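The first thing Eugénie Pons told me when I showed up for preseason practice was to stop standing under the basket. Fair enough! I'd been in the gym for maybe a minute and Gyu-bin Heo had already come down with a rebound pretty much on top of my shoes.

I've followed Mondedier since they played in front of family and a guy selling coffee, so I'm not exactly neutral here. But this team is fun - really fun - and I don't think it's only me. Last season they lost the semifinal to Jacobs by 2 points, on a night when they couldn't buy a free throw, and I drove home with the radio off. You'd expect a group to come back from that a little sour. They've come back louder.

Pons, in her second year as coach, has them shooting 200 free throws each before anyone touches lunch. Kyu-ri Maeng groans about it (she groans about everything, including the new socks) and then goes and hits them in long, boring, beautiful streaks.

"I dream about the line now," she told me. "It's not a good dream."

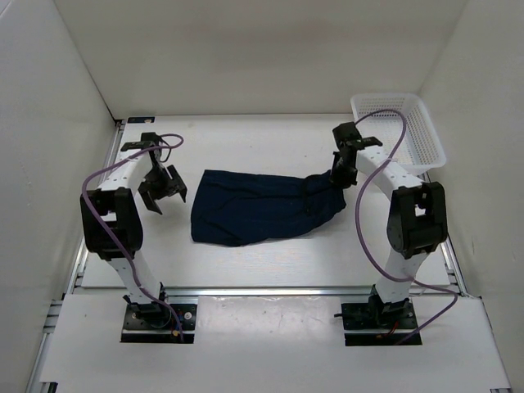
The big change is at point guard. Na-rae Seol came over from Tasari in the summer, and she plays like she's late for a train. In the scrimmage I watched she pushed the ball up the floor after every single make, which drove the second unit crazy, and by the end even Heo had his hands on his knees. It's a mixed league, one of the few left, and the pace has always been its selling point. Seol might push it somewhere new.

I do worry about the bench. Ea Oddsson is out until November with a bad ankle, and she was the one who settled things down when the starters got silly. She sat by the scorer's table the whole morning yelling out screens, so at least the voice is healthy.

They open at home against Condeo, who beat them 4 times last year and will tell you so. Pons wouldn't give me a prediction. Seol gave me one right away, then asked me not to print it, and Maeng threw a towel at her. Tip-off is at seven, and I'll be in my usual seat behind the visitors' bench with a very large pretzel.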